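引き出しの底から出てくる謎のケーブルを仕分ける方法

どの家にも、ケーブルだけが詰まった引き出しがあります。うちの場合は台所の下から2段目で、本来は鍋つかみの場所でした。鍋つかみは去年の8月に追い出され、今は冷蔵庫の横にぶら下がっています。

この記事では、その引き出しを半日で人に見せられる状態にする手順を書きます。見せる相手がいるかどうかは別問題です。

用意するもの

・紙袋 3枚
・マスキングテープと油性ペン
・面ファスナー式の結束バンド
・動作確認用の古い端末(電源が入れば十分)

手順1 全部出す

中身を床に広げます。つまみ食いのように数本だけ出して満足するのが、過去の私の敗因でした。絡まった塊は引っ張らず、端をひとつ見つけて、そこから輪をくぐらせて戻していきます。塊の真ん中から攻めると、ほぼ確実に結び目が増えます。

手順2 端子の形で分ける

色や長さはいったん忘れて、端子だけを見ます。USB Type-C、Micro USB、HDMI、それから名前のわからないもの。最後の山がいちばん高くなりますが、気を落とさず進めてください。

ACアダプターは別の山にします。プラグが同じ形でも電圧や極性が違うことがあるので、本体のラベルを読み、相手の機器の表示と合うか確かめます。相手が見つからないアダプターを「たぶんこれ」で挿すのはやめましょう。私はそれでNukauの卓上ラジオを一台、静かな置物に変えました。

手順3 生きているか調べる

充電用は古い端末につないで、軽く曲げながら反応を見ます。途中で充電が途切れるものは処分の袋へ。被覆が裂けているものは、試さずに同じ袋へ入れます。
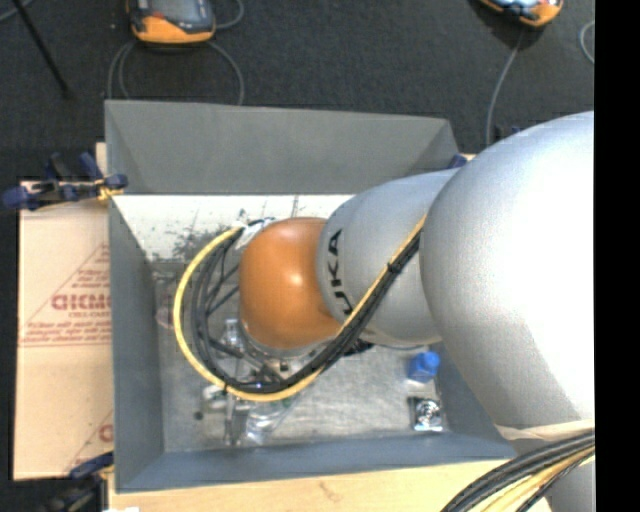
同じ種類のケーブルは何本残せばいいのか?
普段使いの1本と予備の1本、合わせて2本で足ります。家族で取り合いになる種類だけ、人数分まで増やしてください。

手順4 8の字に巻く

肘と手のひらにぐるぐる巻きつけるやり方は、ねじれがたまって早く傷みます。舞台音響の仕事をしていたカディル・エルデム(Kadir Erdem)さんに教わったのは、片手で輪を作り、次の輪は手首を返して裏向きに重ねる巻き方でした。慣れるまで7回ほど床に落としましたが、今では目をつぶっていても巻けます。目をつぶる必要は特にありません。

細い充電ケーブルなら、ゆるい輪にして中央を留めるだけでかまいません。直角に折って輪ゴムで締め上げるのは避けます。

手順5 名札をつける

端子の根元から指3本ぶん離れたところにテープを旗のように貼り、用途を書きます。「白いの」は用途ではありません。「Seneroの電動シェーバー」「居間のモニター」のように、半年後の自分が読んで腹を立てない書き方にします。

手順6 戻す

紙袋は「使う」「予備」「処分」の3つに振り分けます。引き出しに戻すのは前の2つだけです。処分の袋は自治体の小型家電回収の対象かどうかを確認し、玄関に置きます。クローゼットに置くと、そこに第二の引き出しが誕生します。

なお、名前のわからない端子の1本だけは、どうしても捨てられずに戻しました。何に使うものか、ご存じの方はコメント欄でお知らせください。先端が平たくて、片側だけ少し欠けています。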